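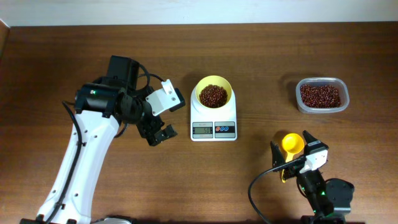
I said in the spring that I'd write up what the two-arm setup costs to run, and November is later than I meant. The arms themselves are paid for. What I'm planning now is everything that goes round them for the next year, and I've found it harder to budget for than the arms were.

The pot is 2,000 pounds. I'd like to finish the year with some of it left.

The first quote came from Antoniadis, who would supply a spare gripper and a set of finger pads for 303 pounds. Bornia came in lower but only sell the gripper as part of a full wrist, with a longer wait. I've gone with Antoniadis. If a gripper goes in the middle of a job I lose the whole week, and I'd pay a fair bit to avoid that.

Cables are the next line. I've put 200 pounds against them, which looks like a lot for wire. They run in loops outside the arms and get bent every time a wrist turns, so I'm treating them as something that wears out, like brake pads. A shop in Travstead will make them up to length if I send the old ones in.

Then there's the bench kit. The job at the moment is portioning dried beans by weight: scoop from a tub, tip into a bowl on a scale, stop at the right number. None of it is special equipment.
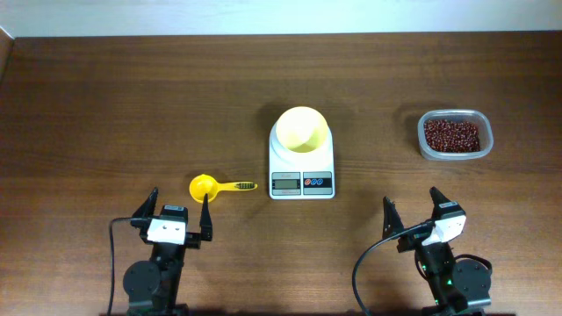
The bean bench: scale and bowl in the middle, scoop on the left, tub on the right.

I had a lab balance on the list and have crossed it off. A kitchen scale reads finely enough for beans, and if one gets knocked on the floor I can replace it the same day. The same goes for the scoop and the tub. I've allowed for 2 of each and left it at that.

What I haven't settled is the table. A proper metal bench from Rillmont would eat most of what's left, and delivery is extra. The wooden one does the job. I may just put better feet on it and look again next year.

I've also left out my own time, because I never know what to write in that box. The spare gripper gets ordered this month, the cables after that. I still need to ring Travstead and ask whether they want the connectors left on.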